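Skurkus Soft Toy Catalogue – README

Version 2, 6/6/22

Contents

Skurkus is a catalogue of soft toys held in the Palacios toy store. It covers plush animals, cushions in animal shapes and a small number of mixed pieces. There are 500 entries. Each entry has one line in the main table and, where a toy has been photographed, a picture filed under the same entry number.

The catalogue was drawn up so that toys could be sorted, lent and returned without being unpacked each time. It is also used for checking labels after cleaning.

Fields

entry – running number, never reused
kind – animal, cushion, figure, other
main_colour – the colour covering the largest area of the toy
second_colour – left blank if there is none
pile – short, long, mixed, none
attachments – tab, loop, strap, flap, cord, none
eyes – bead, stitched, printed, none
seams – visible, hidden
state – sound, worn, for repair
box – storage box, 1 to 31

Colour is recorded in plain words. Two shades of the same colour on one toy are entered as two colours, with the deeper shade first if it covers more of the surface. Shading caused by creased or flattened pile is not entered.

The kind field is filled in only from what can be made out on the toy itself. If the animal is in doubt, the entry reads "animal" and the species is left open. Entries carried over from the older Nadance list sometimes named a species on weak grounds – these have been cut back to the general word.

A typical entry in the pink group has short pile, a deeper and a paler pink panel meeting at a visible seam, a white head with black bead eyes, and a tab.
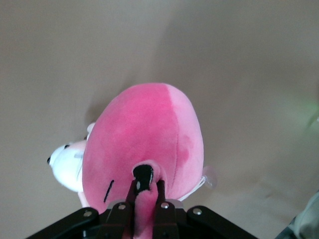 Sallex would rather see tabs and loops given separate fields, on the grounds that a toy can have both and the present field makes it hard to search for one without the other. The same comment asks for stitched marks on the body to be recorded, as they are often the quickest way to tell two similar toys apart.

Both points are accepted for the next version. Until then, several attachments are entered in the one field with a semicolon between them, and stitched marks go in the notes file.

Known faults

5 entries have no box number. The toys are in the store but were shelved loose when the list was made.

The state field was filled in by two people working to different standards. "Worn" in boxes 1 to 12 covers light bobbling of the pile; in later boxes it means a thin or bare patch.

Size is not recorded. Soft toys were found to give different lengths depending on how they were laid out, and the early figures have been dropped.

Files

toys.csv – main table, comma separated, UTF-8
notes.txt – free text, by entry number
pictures – folder, one file per photographed toy

Changes

Version 2 adds the pile and seams fields and removes size. Entry numbers are the same as in version 1.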